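Karora Community Library Service
Minutes — Languages Online working group
April meeting, upstairs room, started 4 pm (a bit after)

Present: five in the room, two on the phone line. Apologies taken as read.

Previous minutes
Accepted with one fix. Item on the phone menu said "all languages", should have said "all languages we currently offer". Changed.

Matters arising
Letter to council re translated rates notices — sent. No reply yet. Will chase.
Old glossary spreadsheet still open to anyone with the link. Access was meant to be tightened after the last meeting, hasn't been. Do it this week please.
Query from the seniors' group about large print for the translated pages. Website theme already allows it but the button disappears on mobile. Logged with the web people.

1. Where the translated site is up to
Site has 1189 pages all up once you take out the duplicates. Most of that is catalogue help and old event listings, which don't need translating at all in the group's view. Agreed core set: joining, borrowing, fees, opening hours, computer bookings, storytime, home delivery, complaints.
Opening hours page is the most visited in every language. It's also the one most often wrong as it gets edited in English and the other versions don't get told. Holiday hours at Easter were right in English, wrong everywhere else. Several people turned up to a locked door. Not good enough, group was pretty firm on this.
Long discussion on whether to show a stale translation or fall back to English. Two views:
— show the old one with a date on it, people would sooner read something
— hide it, wrong hours are worse than no hours
Landed on: hide for hours and fees, show with a date for everything else. Web people to confirm the system can do this page by page.

2. Machine translation trial (Trinon)
Trial of the Trinon plug-in ran on the test site only. Feedback from the bilingual readers was mixed.
Reasonable on plain instructions. Poor on anything with library jargon. "Hold" came back as physically holding something in four of the languages tested. "Overdue" came out in one as a word for a late pregnancy. "Branch" was a tree branch more often than not. "Storytime" varied even within the same page.
Short sentences did much better. Joining page was rewritten in plain English before the second run and the readers marked far fewer problems. General feeling that half the work is fixing our own English first.
Right-to-left pages: text fine, layout broken. Phone numbers flipped on the contact page so the area code landed at the end. Must be fixed before anything goes live, people will ring the wrong number.
Question raised about the smaller languages. Trinon doesn't cover two of the languages spoken most at the north branch. Lists them as "coming" but has done so for ages. Group doesn't want a site where the big languages get everything and the others get a PDF from years back. Noted that recorded audio may be better for one of these anyway, many of the older speakers don't read it comfortably.
Privacy: plug-in sends page text off to be translated, fine for public pages. Not fine for the member area or the enquiry form. Agreed it stays off for both.
Decision: extend trial for another 6 weeks, core pages only, every page read by a person before it goes public. No unread machine text on the live site. One member wanted it noted that this will be slow. Noted.

3. Glossary
Glossary now has a first pass done for the core terms. Problem terms parked in their own tab: hold, renew, branch, concession, carer, guarantor.
"Guarantor" took up far too much time. No short equivalent in some languages and the formal word frightens people, sounds like a bank loan. Suggestion to drop it from the English as well and say "the adult who signs". Well supported. Needs to go past whoever looks after the membership conditions.
"Concession" — overseas-born readers didn't know the English word either. Try "lower price for card holders".
Spelling of language names in the drop-down menu: each one to be shown in its own script, English name after in brackets. Flags to go. Several complaints about flags over the years, and one flag was on the wrong language anyway.
Surname display: readers also tested names with accents and special letters in the joining form. Test name Dambrauskienė lost its last letter on the printed card and came out as a question mark in the confirmation email. Same form works fine on the website itself, so it's somewhere between the form and the membership system. Old fault, been raised before. Agreed this is a priority, people shouldn't have to misspell their own name to borrow a book. Ticket to be reopened with the vendor and the printout attached.

4. Search
Search box only looks at English text even if you're on a translated page. So a person reads the page in their language, types a word in that language, gets nothing. Clitirar (the search supplier) quoted for adding the other languages. Quote is per language per year, and the group thought it steep. Ask for a price on the core pages only.
In the meantime put a line under the search box in each language, saying search works in English and giving the phone number for the interpreter line.
Also noted that typing without accents should still find words with accents. Clitirar say it already does. Tested on the laptop during the meeting, it didn't. Send them the screenshots.

5. Printed material
Flyers with the web address for each language. Agreed on one A5 sheet per language, not the folded multi-language one, which people found hard to open to the right panel and which went out of date all at once.
QR code to go straight to the page in that language. Last batch all went to the English home page, which defeated the purpose.
Fonts: the usual office font doesn't have all the characters. Printer swapped in a different one without telling us and the vowel marks came out floating. Proofs to be signed off by a reader of the language before printing, no exceptions.

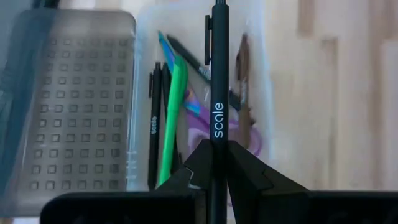
Print run to be kept small til the hours page is sorted. Front desks to get first lot, then the health centre and the two primary schools that asked.
North branch asked for a sign at the desk, "point to your language". Fine, use the same list and order as the drop-down so they match.

6. Bilingual readers
Current readers are stretched. A couple are doing two jobs, reading the trial pages and checking flyers. Payment is by gift card at the moment and nearly 2 months behind. Embarrassing. Finance to be asked for a proper casual rate, in line with what's paid for storytime presenters.
Readers want clearer instructions. Some rewrote whole pages, others only fixed typos. Draft guide circulated, comments:
— say up front that they can flag bad English as well
— mark "wrong" separately from "sounds odd"
— don't ask them to translate from scratch unless it's agreed and paid
— needs a contact for quick questions, not the general inbox
Second reader for the fees page in each language, as mistakes there cost people money. For other pages one reader is enough.
Where two readers disagree on dialect, go with the wording that is understood by the most people locally, and write the choice into the glossary so we don't have the same arguement again next year.

7. Community feedback form
Form has been up in the trial languages since the last meeting. Responses low. Link is at the very bottom of the page in grey. Move it up, change the wording to "Is something wrong on this page?" and translate that line properly.
Replies come in all languages and at present sit in the inbox until somebody can read them. Agreed a simple acknowledgement in the same language should go out straight away. Wording to be drafted and sent to readers with the next batch.
One response asked for the tax help sessions to be listed in translation. Good idea, add to the core set for the season.

8. Other business
Conversation group has asked to borrow the meeting room laptop for showing people how to change the language on their phone. Yes, book it the usual way.
Keyboard stickers for the public computers, three languages requested. Stickers peel. On-screen keyboards are already installed but hidden, so put a shortcut on the desktop and print a how-to beside each computer.
Someone asked if the app will be translated as well. Not this year. App supplier sets the languages, we can only ask. We have asked.
Staff training on the interpreter line: new staff haven't had it. Needs half an hour at each branch, can go in the morning slot before opening.

Actions
Glossary spreadsheet access — this week
Confirm hide/show by page — web people
Phone numbers on right-to-left pages — web people, before go live
Extend Trinon trial, core pages only
Reopen ticket on special letters in names, attach card printout
Core-pages price and accent screenshots — to Clitirar
New A5 layout with correct QR codes, proofs to readers
Casual rate for readers — to finance
Final reader guide out before next batch
Move feedback link, draft acknowledgement
Chase council re rates notices

Closed 5.40. Next meeting May, same room, same time. Agenda items in the week before please, not on the day.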